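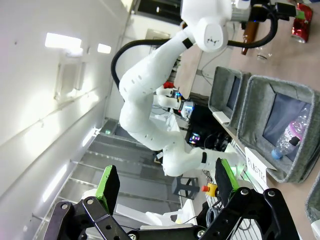
Opening Walk-Through: Stevau Roller Hall, Main Floor and Rentals

Home Sessions Lessons Parties Skate Club Staff Pages

Search this site Go

Filled in by Salamatu Abubakari, February, before the evening session. Marks are OK, FIX or CLOSED. "Sort of" was retired as a mark last year and should stay retired.

SKATING SURFACE

1. Dust mop, full floor, both directions. OK
Comment: Both directions means both directions. Corners by the DJ booth had been mopped in neither.

2. Walk the floor in socks, feeling for raised seams and screws. FIX
Comment: One seam lifting at the far turn, right where the backward skaters get confident. Taped and coned. Prurngate has the work order and says it will be a short job, as it said in the fall.

3. Spills and sticky spots. OK
Comment: Gum, one piece, historic. Removed with a scraper and some feeling.

4. Wall rail, shake every section by hand. OK

5. Gate latches. FIX
Comment: Gate by the benches opens if you lean on it, and leaning on it is what beginners do. Chained for tonight. Use the snack side gate.

RENTAL SKATES

6. Spin all wheels, check axle nuts. FIX
Comment: 286 pairs on the racks. 71 pulled for loose nuts, flat wheels or a noise Said Salem describes as "a small bird." All 71 are on the red shelf. The red shelf is not overflow. Do not rent from the red shelf, even to your cousin.

7. Toe stops tight and more than half there. OK
Comment: New Bremasetti stops on the kids' sizes. They smell like a tire store.

8. Laces. OK
Comment: 33 replaced. If a lace has been knotted in three places it is no longer a lace.

9. Loaner helmets and wrist guards, buckles tested. OK
Comment: Tested by buckling them. Looking at them from across the counter was tried last month.

LIGHTS, SOUND, EXITS

10. Exit signs lit, doors open from inside with one push. OK

11. Disco lights off, house lights up, from the booth switch. OK
Comment: Took me two tries. Iddrisu Addo has relabeled the panel in a system known to Iddrisu Addo.

12. Head count clicker works and reads zero. OK
Comment: House limit is 600, skaters and watchers together. A parent holding a coat is still a person.

SNACK SIDE

13. No drinks past the carpet line. OK

14. Empties off tables and benches before doors open. OK 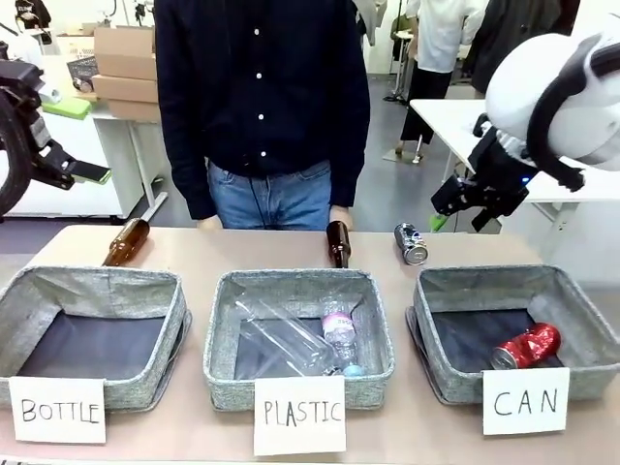
Baskets marked BOTTLE, PLASTIC and CAN.

15. Mat flat at the step down. FIX
Comment: Curls at one edge. Hrynyshyn is sending a heavier one. Until then it is rolled up in the office, where it can curl in peace.

FIRST AID

16. Ice packs in freezer, bandages, incident forms, a pen. FIX
Comment: Everything but the pen.

17. Floor guard with current first aid card on shift. OK
Comment: Doina Tomić until 9 p.m., then Nana Osei.

Cleared to open with the bench gate closed and the far turn coned. Recheck the tape at the 8 p.m. break.

4 comments 2 shares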